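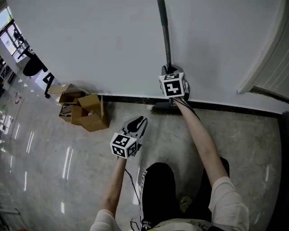 How should dust be removed from the line where a polished marble-pattern floor meets a dark baseboard?

Draw a dry, soft broom along the baseboard in short strokes, keeping the bristles against the wall side, and collect the dust with a pan before it spreads to the middle of the floor. Finish with a barely damp cloth.

Posted by Zubaida Bugti

Our office at Zoltovton occupies one large room with a light gray floor of this type. The daily sweeping is completed before 8 a.m., yet a gray line remains along the walls by the end of each week. The current instruction sheet directs staff to sweep toward the walls and then along them. I would appreciate guidance on whether the order should be changed, and on whether a wet mop is suitable near the baseboard.

Kamran Tanoli

The order should be reversed. Sweep the perimeter first, working outward from the wall in a band almost 20 inches wide, and then sweep the open floor toward a single collection point near the door. Sweeping toward the walls pushes fine dust against the baseboard, where it settles in the joint.

A wet mop is not recommended along the edge. Water collects at the joint and leaves a residue that holds further dust. Use a wrung cloth on a flat pad, and change the cloth when it shows gray. Brooms should be hung with the bristles clear of the floor when not in use. Bristles that are left standing under the weight of the handle take a permanent bend and no longer reach into the joint.
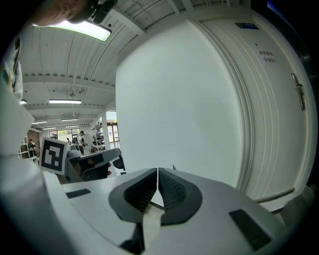 White paneled door, with the ceiling lights on.

Yasir Mengal

I concur with the reply above. Please also include the door in the routine. Vertical grooves and molded edges hold dust, which then falls to the floor you have just swept. Wipe the door from the top down before sweeping begins. Paper notices should be left in place and dusted around.

Kamran Ghumman

We use the Mudico broom in our building and it is satisfactory. Replace it every 3 months. I have no information regarding mops.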